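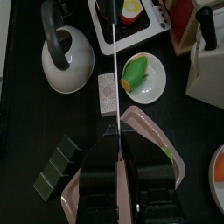 Paper weight and the small printer

Most complaints about uncoated card stock begin with humidity. Board is sold by weight but behaves by moisture content, and the two figures are rarely printed on the same label. At Lucero, a letterpress shop run by Aníbal Nina, incoming stock stays wrapped for two days before cutting. It is then stacked with the grain running parallel to the press cylinder.

Curl is the usual fault. One face takes up water faster than the other, the fibers swell across the grain, and the sheet bows toward the drier side. Nina logged 528 rejected sheets in May, nearly all from a single pallet stored against an outside wall.
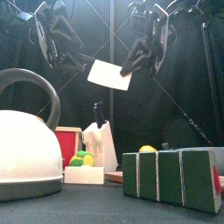 A plain white card, held at a slight tilt, its face showing.

The shop now buys from Tradau in lots of 1320 sheets and rotates them every seven days. Rejects have fallen, though Nina puts part of that down to a drier summer. Heavier board remains difficult — it scores cleanly along the grain and cracks across it, whatever the storage. For folded work he still cuts a test strip from each lot, bends it both ways, and marks the grain in pencil on the wrapper.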